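I have been trying to learn my gran's plum dumplings since August, and I'm now on batch 14, which my freezer is not thanking me for. She never wrote anything down. What I have is a phone call with Jolán Katona, who lived two doors along from her in Pinilthorpe and is 93, and who answers every question about quantities with "until it feels right".

So I've been going by feel! The potato has to be floury and properly cold before the flour goes in – I rushed that the first time and got glue. Jolán also says to tuck a sugar cube where the stone was, and she's right, it melts into a sort of syrup.

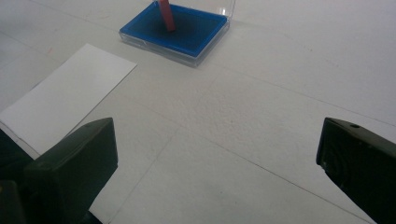

Breadcrumbs are the bit I'm fussiest about now. Gran fried hers in far too much butter (there is no such thing) until they smelled of biscuits, with cinnamon added right at the end. I make extra and keep them in a shallow clear plastic box like that one, so I can see when I'm running low, and they're lovely on porridge too.

Stellan had 7 dumplings at one sitting and then asked what was for pudding. Next I want to try them with apricots, if the shop has any decent ones left.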